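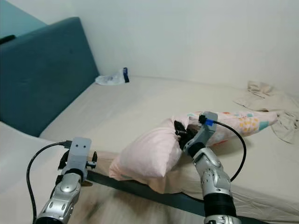
Stikcombe Council approves new standards for short-stay accommodation

Stikcombe Council has approved a revised set of standards for guest houses, hostels and other short-stay accommodation in the borough. The standards will take effect in September and will apply to all premises offering 4 or more bed spaces to paying visitors.

The decision follows a consultation held over the spring, during which the Council received 89 written responses from owners, residents and visitor organisations. Most of those who replied supported a single set of rules for the whole borough. Until now, premises in Trever and Gorkberg have been inspected under separate arrangements dating from before the two districts were brought together under one authority.

Under the revised standards, bed linen must be changed between guests in every case and at least once a week during longer stays. Pillows and mattresses must be fitted with washable protectors, and owners will be asked to keep a simple written record of when these were last cleaned or replaced. Each bedroom must have a window that opens, a working lock and a printed notice giving the fire exit route and an out-of-hours telephone number.

Premises will be inspected once every two years. Those found to be in good order will be able to display a certificate at the entrance, and their names will be added to the register on the Council's website. Where an inspector finds a fault, the owner will normally be given 80 days to put it right. Faults that affect fire safety must be dealt with at once, and rooms may be closed to guests until the work has been checked.

Kiprono Lema, Head of Visitor Services, said: "Many of our guest houses already work well above the level we have set. Owners in Trever and Gorkberg asked us for one form, one inspection and one point of contact, and the new standards provide that. Visitors should be able to book a room anywhere in the borough and know what to expect when they open the door."

The inspection fee has been set at £200 for each visit. Owners who hold a current certificate under the earlier Gorkberg arrangements will not be charged until that certificate runs out. The Council considered a lower fee for the smallest premises but concluded that the cost of a visit varies little with the number of rooms. The matter will be looked at again when the standards are reviewed.

Several responses raised the question of rooms let by the night in private homes. These remain outside the standards where fewer than 4 bed spaces are offered, although owners may apply for an inspection if they wish. Private lettings were a particular concern for residents of Muli Road and the streets near the harbour, where parking and late arrivals were mentioned more often than the condition of the rooms. Parking is covered by a separate policy – comments on that subject have been passed to the Highways team.

Guidance notes for owners, together with a blank cleaning record and the application form, are available from the Visitor Services desk at Stikcombe Town Hall and from the libraries in Trever and Gorkberg. Large print copies can be supplied on request. Applications received before the standards take effect will be dealt with in the order in which they arrive.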